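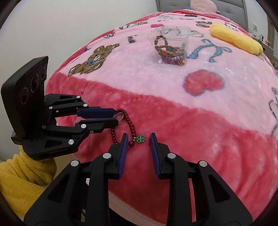 ## 4. Sorting and storing beaded bracelets

This section applies to strands kept loose in an open clear plastic container, such as the Hillow tub.

**Caution:** Small beads are a choking hazard. Keep them away from children under three.

1. Spread a fleece blanket over the bed and smooth it flat. Beads that come off a broken strand will roll on a bare sheet.
2. Stand the container on the blanket, away from the edge of the bed. Move soft toys towards the headboard.
3. Lift out one bracelet at a time. If two are caught together, lower both to the blanket and free them there. Do not pull.
4. Check the cord at the knot. Set aside any strand with frayed or stretched cord for restringing (see 5.2).
5. Group the strands by material: wooden beads first, then coloured, then patterned. Keep anything with metal parts separate.
6. Wipe each group with a dry cloth. Do not soak wooden beads.
7. Return the groups to the container, wooden strands at the bottom. Do not exceed 45 strands in the large size or 18 in the small.

**Note:** Strands left hanging over the rim will snag when the container is moved. Tuck them in before lifting.

**Note:** Shake the blanket out over a tray, not the floor. Check the hem for trapped beads before washing.

Replacement cord is listed in section 6.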